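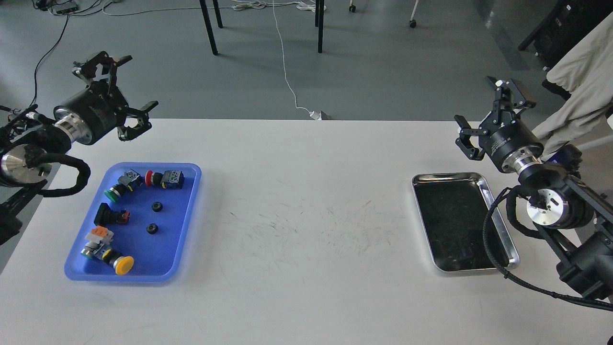
Cómo preparar una demostración de robots para una jornada de puertas abiertas (y llegar entero a la tarde)

El 7 de julio de 2019 abrimos el taller de Gremerholm al público. Era domingo, hacía calor y a alguien le había parecido buena idea anunciar "robots en directo" en el cartel. Vinieron 349 personas, bastantes más de las que caben. Lo que sigue son los pasos que usamos, corregidos con lo que aprendimos esa mañana. Sirven para una pareja de brazos con pinzas paralelas sobre una mesa, que es lo que casi todos los talleres pequeños tienen a mano.

1. Elija una tarea aburrida

La nuestra consiste en pasar piezas de una bandeja de plástico azul a otra de acero inoxidable. Kristaps Raudsepp quería que los brazos sirvieran limonada. Lo probamos en abril y todavía hay un cajón que no cierra bien. El traslado de piezas se entiende desde la tercera fila, se repite sin drama y, cuando falla, lo peor que pasa es que una tuerca acaba debajo de un armario.

2. Escoja piezas que se distingan de lejos

Los pulsadores industriales van de maravilla: tapa verde, tapa roja, seta amarilla grande. El público pide por color ("¡ahora el rojo!") y el operador queda como un mago con muy poco esfuerzo. Mezcle también alguna pieza negra y pequeña. Son las que peor se agarran y las que más silencio provocan en la sala.

Un aviso sobre la seta amarilla. Se parece mucho a una parada de emergencia y todos los niños de menos de diez años alargarán la mano hacia ella. Los padres también. Tenga la parada de verdad en otro sitio, al alcance del operador, y compruebe que funciona antes de abrir la puerta.

3. Coloque las bandejas

a) Ponga la bandeja de origen bajo el brazo izquierdo y la de destino cerca del derecho.
b) Deje libre el centro de la mesa. Es la zona de entrega: el izquierdo suelta y el derecho recoge.
c) Marque en un papel dónde va cada bandeja. Nosotros hicimos la marca a lápiz sobre la propia mesa y Dace Venckus, que venía de Westerberg a echar una mano, la limpió por educación.
d) Lleve ambos brazos a la posición de espera con las pinzas abiertas.

Si la mesa tiene rozaduras, déjelas. Pasé media hora frotando las nuestras con un producto milagroso y ahora conozco muy bien el olor del producto.

4. Ensaye la entrega entre brazos

Empiece sin público y a velocidad baja. Primero el izquierdo solo, hasta que deje la pieza de pie en la zona central siete veces seguidas. Después el derecho solo, recogiendo una pieza colocada a mano. Junte los dos movimientos únicamente cuando ambos salgan bien por separado. Juntarlos antes es muy tentador y sale como se imagina.

Con piezas pequeñas y redondas conviene bajar en vertical y cerrar despacio. Si entra en diagonal, la pieza sale disparada y el visitante de la primera fila se lleva un recuerdo. 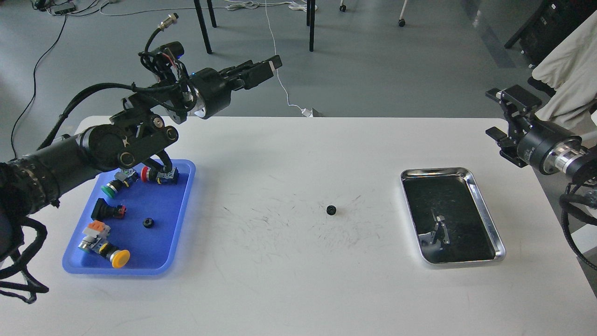 ¿Qué hago si el brazo suelta la pieza a mitad de camino?

Pare el ciclo, espere a que los dos brazos estén quietos, devuelva la pieza a la bandeja azul con la mano y arranque de nuevo desde la posición de espera. No intente reanudar desde el punto del fallo: el programa cree que aún lleva algo en la pinza y seguirá tan convencido hasta el final.

5. Organice a la gente

Pases de 30 minutos y 40 personas por pase. Ponga una cinta en el suelo y otra a la altura de la cintura, que la del suelo se interpreta como decoración. Los cables, por detrás de la mesa y lejos del paso. El grupo de Fovevbridge llegó en autobús, todo a la vez y con bocadillos, así que deje también un rincón donde se pueda comer lejos de los motores.

6. Prepare lo que va a decir

Cuente qué pieza va a coger el brazo antes de que la coja, y cállese mientras se mueve. Le preguntarán si el robot piensa, cuánto cuesta y si puede planchar. Para la tercera tengo una respuesta corta y una cara que la acompaña.

7. Al cerrar

Brazos a reposo, corriente fuera, piezas a su caja. Revise el suelo con una linterna. El programa completo del pase está guardado en la carpeta Flisollow del ordenador del taller, junto a una versión de Kristaps que se llama "limonada_final_2" y que les ruego que no ejecuten.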